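Laissez les enfants s'ennuyer par terre

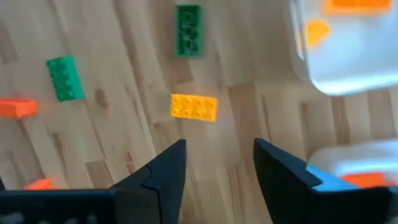

Je sens que je vais encore me faire des amis avec ce billet, mais tant pis, ça fait des semaines que j'y pense en faisant la vaisselle. Je trouve qu'on occupe trop nos enfants. Voilà. On les occupe le mercredi, on les occupe le samedi matin, on les occupe en voiture, on les occupe au restaurant entre l'entrée et le plat, et quand enfin ils n'ont rien à faire, c'est nous qui paniquons.

Je dis « nous » parce que je suis la première à l'avoir fait. L'année des six ans de mon aînée, j'avais réussi à caser le solfège, la piscine et un atelier de poterie dans la même semaine (la poterie, c'était surtout pour moi, je voulais des bols). Elle ne se plaignait pas, remarquez. Elle s'endormait dans la voiture, la bouche ouverte, et je me disais : quelle belle journée bien remplie.

Et puis il y a eu l'hiver de la varicelle. Les deux en même temps, évidemment, sinon ce n'est pas drôle. Neuf jours à la maison, plus d'activités, plus de copains, et une mère qui essayait de travailler à la table de la cuisine avec son casque sur les oreilles. Les deux premiers jours ont été épouvantables. J'ai entendu « je sais pas quoi faire » sur tous les tons, du plaintif au menaçant. J'ai cédé sur les dessins animés, j'ai cédé sur les biscuits, j'ai failli céder sur le hamster.

Le troisième jour, plus rien. Le silence. J'ai enlevé mon casque et je suis allée voir, parce que le silence, quand on a deux enfants, ça ne présage rien de bon. Ils étaient allongés à plat ventre dans le couloir et ils avaient inventé un pays. Il y avait une douane, une sorcière chargée des impôts et une rivière qu'on n'avait pas le droit de traverser en chaussettes. Le pays s'appelait Posau, je n'ai jamais su pourquoi, et il a duré jusqu'au printemps. Je devais payer un bouton pour aller aux toilettes !

Depuis, je défends l'ennui avec la ferveur des convertis, c'est-à-dire que je fatigue tout le monde. Ma voisine Delia Bălan, qui a trois garçons, me dit que c'est un discours de gens qui ont un long couloir. Elle n'a pas complètement tort. Chez elle, trois garçons qui s'ennuient dans un petit appartement, au bout d'un quart d'heure ça se termine aux urgences. Et puis il y a tous les parents qui n'ont pas le choix, qui finissent à dix-neuf heures et pour qui l'atelier du soir est tout simplement un mode de garde. Je ne leur fais pas la leçon. J'ai une dent contre l'idée, très installée dans mon milieu, qu'une heure sans programme est une heure gâchée.

Parce que cette idée, elle se vend bien ! L'autre jour, j'ai reçu une publicité pour une appli, Hokuvia, qui propose 369 activités « pour ne plus jamais manquer d'inspiration ». Trois cent soixante-neuf. Plus d'une par jour, donc, Noël compris. J'ai tout fait défiler avec une sorte de vertige. Il y avait « observer un nuage », avec une durée conseillée et une liste de matériel. Le matériel, c'était un nuage et une couverture.

J'en ai parlé avec Hưng Châu, un ami instituteur, à qui je demande son avis sur à peu près tout. Il est moins catégorique que moi. Dans sa classe, il voit des enfants que le temps libre angoisse vraiment, qui restent plantés à côté de lui pendant la récréation et demandent ce qu'il faut faire. Il ne les envoie pas promener. Il leur confie une petite mission, n'importe laquelle, aller voir si les flaques ont gelé par exemple, et en général ils ne reviennent pas. J'ai trouvé ça très malin et je le lui ai piqué.

Ma mère, elle, ne comprend même pas qu'on puisse écrire là-dessus. De son temps on les mettait dehors et on les rappelait pour la soupe. Bon. De son temps, on les mettait aussi à l'avant de la voiture sans ceinture, alors je prends et je trie. Mais je me souviens très bien des après-midi chez elle, couchée sur le tapis du salon à suivre le motif avec un doigt, à écouter le frigo se remettre en marche. Je serais incapable de vous dire ce que j'ai reçu pour mes huit ans. Le tapis, je pourrais vous le dessiner.

Est-ce que ça rend créatif ? On lit ça partout, l'ennui rendrait créatif, comme si même le fait de ne rien faire devait rapporter quelque chose. Moi je n'en sais rien et je crois que je m'en fiche un peu. Mon fils, quand il s'ennuie, il lui arrive de construire des machins extraordinaires avec trois rouleaux de papier toilette, et il lui arrive aussi de lécher la vitre. Les deux me vont — enfin, la vitre moins.

Chez nous, donc, on a gardé la poterie et lâché le reste. Le samedi après-midi, on ne prévoit rien, et je m'efforce de ne rien proposer avant quatre heures, ce qui me demande plus d'efforts qu'à eux. Il y a encore des « je sais pas quoi faire », je vous rassure. Je réponds « ah bon » et je continue d'éplucher mes carottes. La semaine dernière, ma fille a fini par s'asseoir à côté de moi et elle a épluché aussi, très mal, en me racontant une histoire de cantine interminable dont je n'ai pas compris la moitié. Je lui ai demandé de recommencer au début.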